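Widcombe stops simulated kitchen runs after gripper closes too early

Widcombe has stopped all two-arm runs in its simulated test kitchen after a timing fault made a gripper close before it had reached the correct position. The fault was found on Tuesday by the evening shift, which was checking a batch of 402 runs of the jar task. In 26 of them the close command came too early.

The kitchen exists only in software. It is used to prepare the arm control program before the same program is loaded on real arms at the Vallel workshop. No real arm was moving with the faulty version, and no person was in danger. But the company treats the matter as a safety matter, as the same version was planned for Vallel in December.

In the jar task, one arm must come to the counter, place its two fingers on both sides of a jar with a screw lid, close, and lift. The second arm should wait on the other side until the first one reports a firm grip. The report from the first arm is what allows the second arm to move, and it is this report that was wrong.

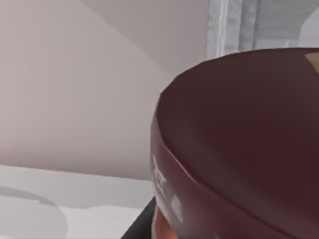
A close view from the simulated kitchen, with the dark round object filling the right side.

According to the notice which Widcombe sent to its partners, the control program keeps two clocks – one for the arm joints and one for the gripper. After an update of the motion package Arunent, the gripper clock could run four steps ahead. When this happened, the fingers received the close command while the arm was still traveling. The program then reported a firm grip, although the fingers had not reached the planned place.

In most of the 26 runs the jar was pushed along the counter. In four runs it fell over, and the second arm began its own movement toward a jar which was not where the program expected it. The contact force limit did not stop the arm in these four runs. The notice says that the limit was read from the gripper clock also, so it was checked at the wrong moment.

The early close was difficult to notice because the summary page marked these runs as finished. Only the recorded views and the force log showed the difference. Giannakopoulos, the firm that maintains the logging tool, has been asked to add a warning when the two clocks do not agree.

Partners who installed the Arunent update are asked to go back to the version before it and not to use any grip report made with the new one. Runs with one arm are also affected, but there the early report does not start a second movement. These runs may continue in simulation – not on real arms – if the force log is checked by hand.
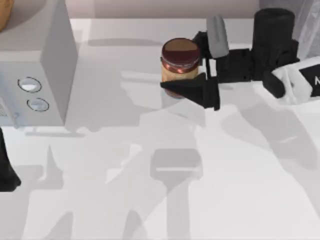

What happens next

Widcombe will repeat the full batch of 402 runs with a single clock for the joints and the gripper. The force limit will be moved to a separate check, which does not depend on the grip report. The workshop at Vallel will keep its present version until the results are sent to all partners. The company did not say if the December date will be changed.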